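Almost eleven pm, October

Kitchen diary again because if I don't write it down tonight I'll have forgotten half by breakfast. Tired. Hands smell of that gritty orange soap.

So. The sink. The smell started before the rain did, I'm sure of that now, I looked back and there's a line in here from the end of September that just says "kitchen funny??" and then a grocery list. Should have listened to myself. Tried baking soda, tried vinegar, tried boiling water which you're not supposed to do with plastic, apparently, says the Jillby booklet, page 2. Read page 2 afterward of course.

Up at 6. Coffee. Decided today was the day. Emptied under the sink onto the kitchen floor, all of it, and could not believe what was in there. Three half bottles of the same glass cleaner. A sponge pack gone hard. Candle stubs from the power cut. The lid of the blue casserole, which I have been blaming on the move from Dudham for how long now. Years. The casserole went to the thrift store last spring without its lid!! Kept the lid. No idea why. It's on the windowsill.

Then on my back with the flashlight in my teeth. Not a good angle for anyone over forty. Found out the slip nut at the wall was only finger tight, and the washer behind it had gone flat and kind of waxy. Whoever put that in was in a hurry. Might have been me. I think it was me.

Drove to the hardware place on Adel Street before the lot filled up. Stood in front of the traps. So many traps. P ones and S ones and the bendy ones and a thing called a universal which when you read the back fits almost nothing. The kid at the counter asked what size and I said sink size. He was nice about it. Went home to measure. Should have measured first, I know, I know, it's on my own list from the bathroom job, in capitals, MEASURE FIRST. Went back. Bought the Jillby kit and a bag of washers and some plumber's tape, and a bag of the ginger candy they keep by the register.

Ate the candy in the car. Most of it.

Back home, cleared a spot so I could see the pieces before getting underneath again. Much better idea than last time when I lost a washer down the side of the stove. Put the sheet up behind so I could read it without picking it up with wet hands.

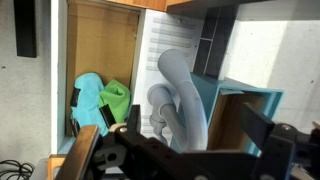 The trap and its paper, cloths in the cupboard.

Such a silly shape when it isn't attached to anything. Like something from a school band. I kept turning it the wrong way up in my head trying to work out where the water would sit. Sat on the floor and read the sheet all the way through, twice, and the second time I understood maybe half. Step 4 says "ensure alignment." Thanks. Ensure it how.

Lunch was toast standing up. Then cheese standing up. Then remembered the soup from Gouveia's, the little deli by the bus stop, and had that too, sitting down like a person. Couldn't rinse the bowl. Walked it to the bathroom. This was the theme of the afternoon, walking things to the bathroom. Bowl, spoon, knife, cup, the other cup. The bathroom sink now looks like a diner.

Old trap came off easier than I'd feared. Had the bucket under. Good thing too. Won't write what was in there. Will write that one of the things was a teaspoon, one of the good ones with the shell handle, black all over, and I was so pleased to see it I said hello out loud. Soaking now. Might come up alright.

Then the actual fitting and here's where I lost two hours, no joke. Dry fit first, fine. Took apart, taped the threads, put together, not fine. Took off the tape. Read the sheet. You don't tape those joints! The washer does the sealing! It says so at the bottom in the smallest letters they had. So off with all the tape, picking it out of the threads with a toothpick, swearing, radio on, some program about eels. Learned a lot about eels. They go all the way to the Sargasso. Can't remember what for. To breed I think.

Cut the tailpiece a bit short. Not too short, just a bit, I measured in a hurry and the pencil mark was fat. It reaches. It reaches as long as nobody breathes on it. If it drops I'll need an extension piece and I'm putting that on the list now so I don't pretend later I didn't know.

Hand tight, then a quarter turn. Wiped it all down. Ran the cold slow. Lay there with a paper towel held under each joint waiting for it to go dark. Nothing at the first. Nothing at the second. Wall one, one drip. Waited. Another. Quarter turn more. Waited for the whole rest of the eels. Dry.

Filled the sink all the way up and pulled the plug, which is the real test, somebody at the store told me that last year. Big gulp noise. Paper towel dry. Did it again because I liked it.

Then of course the cupboard. Since it was all out anyway I figured wipe the whole thing. Bottom panel had a ring from a bottle that must have leaked back in the spring, got most of it up with the scrubby side. Some of it is just there forever now. Want to line it with something. Had shelf paper once, roll of it, little lemons, could be in the hall closet. Could be in Dudham for all I know. Looked in the hall closet for ten minutes and found the iron instead, and the good scissors, and a bag of bags.

Rules for what goes back under, writing it here so I stick to it:

Dish soap, one. Not the backup, the backup goes in the laundry.
Glass cleaner, poured together into a single bottle. Done, it foamed, fine.
Rags, clean, folded. No more balling them up behind the pipe.
Bucket. The bucket stays.
Nothing tall in front of the trap so I can see if it drips.
NO candle stubs.
No lids without pots.

Threw out a whole bag. Felt great. Felt slightly bad about the hard sponges, tried wetting one to see if it would come back, it did not.

Money, for the record, since I always wonder later. Kit and washers and tape and candy came to less than I was scared of. The plumber wanted 234 just to come out and look, told me so on the phone, parts extra. And the one before him said 800 if the cabinet had to come off the wall. It did not have to come off the wall. It needed a washer and a trap and one whole day of my life. I'd told myself up to 100 and then I call someone, and I was nowhere near. So the difference goes in the jar for the new faucet, which is also loose, I noticed that today too while I was down there. Wobbles if you push it. Not pushing it.

Knees bad. Shoulder bad. There's a bruise on my forehead exactly where the cabinet frame is, got it coming up too fast when the phone rang, and it was a recording about car insurance.

Did finally wash the dishes in the proper sink around eight. Hot water, too much soap. Carried everything back from the bathroom in the empty bucket, clever I thought, till the handle slipped and the other cup lost a chip. It was the ugly cup. Still using it.

Smell: can't tell yet. Window's been open all day so everything just smells like leaves and the neighbor's dryer. Shut it at nine, went in again at ten, sniffed. Maybe nothing? Maybe bleach. Ask me tomorow.

Kept the instruction sheet. Folded it in the drawer with the takeout menus, wrote NO TAPE on it in marker. Old trap is in a bag on the back step, have to find out if it goes in the recycling or the regular, the town changed the rules again and the new flyer is somewhere in the pile. The pile is its own day.

Tomorrow: check under sink before coffee. Paper towel test. Extension piece, maybe, if I'm out by Adel Street anyway. Return the flashlight to the car. Call about the gutter, which I have put off since August and the leaves are well and truly in it now. Lemon paper?? Try the trunk in the spare room.

Teaspoon is looking better. Gave it a go with toothpaste just now and one side of the shell came up shiny. Other side still soaking. Leaving it overnite.

Forgot to take the chicken out of the freezer. Eggs then.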